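Drucken | Als E-Mail versenden

Juni 2026 | Von Octavio Nina

Der Handgriff vor dem Programm

Bei Lokthorpe lernen Roboterarme das Greifen von Menschen, die sie fernsteuern. Der Betrieb sortiert Verpackungsreste, und was dort auf den Tisch kommt, hat selten zweimal dieselbe Form. Ein fest programmierter Ablauf hilft da wenig.

Die Bediener führen deshalb zwei kleinere Arme mit den Händen, die großen am Arbeitstisch machen jede Bewegung nach. Die Software Staltus zeichnet Gelenkwinkel und Kamerabilder auf. Eine Vorführung dauert 22 Sekunden, wenn alles glattgeht. Für eine neue Aufgabe verlangt das Team 250 brauchbare Durchgänge.

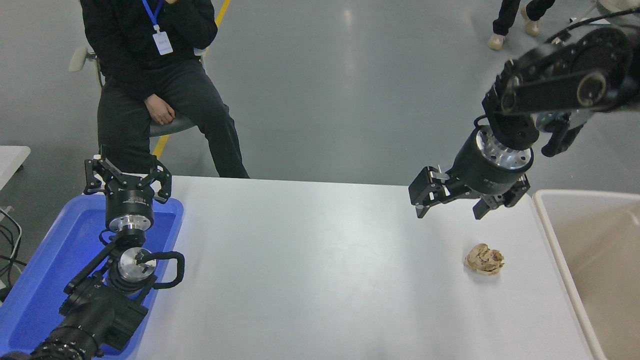
Zerknülltes Papier auf dem Arbeitstisch, darüber ein geöffneter Greifer.

Papier gilt in der Halle als undankbares Material. Es gibt nach, federt zurück und bleibt manchmal an einem Finger hängen. Wer zu schnell zugreift, schiebt den Knäuel vor sich her. Neue Bediener üben fünf Tage, bevor ihre Aufnahmen in den Datensatz kommen. Ermüdend sei vor allem das Hinsehen, heißt es in der Frühschicht, die Arme selbst seien leicht zu führen.

Beim ersten Versuch mit Papier wurden 111 Aufnahmen verworfen. Die Bediener hatten den Greifer vor dem Schließen unterschiedlich lange stehen lassen, und das Modell übernahm das Zögern. Seitdem gilt eine einfache Regel: anfahren, schließen, heben, ohne Pause dazwischen. Misslungene Griffe werden trotzdem aufbewahrt, wenn der Bediener sie sauber korrigiert hat.

Im Juli soll die Aufgabe Ornelard beginnen, bei der beide Arme gemeinsam Folie auseinanderziehen. Die Übungsplätze dafür sind schon vergeben.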